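3.2 Simulated practice before the club sessions

The student teams at Pirnby share one arm, so each team first practised in simulation. A team had 200 attempts at the reaching task, and Comfort Akolgo checked the logs every Monday. Most failures came from poor judgement of depth near large surfaces. In Figure 4 the bright red object is easy to find against the rusty panel, but the fingers of the gripper fill much of the lower view, and the black cylinder beside the panel gives few cues of distance. We therefore asked the students to approach more slowly – at 24 mm per second – when the fingers came close to a surface.

Figure 4. Simulated view over the gripper during practice.

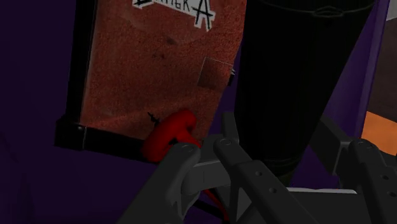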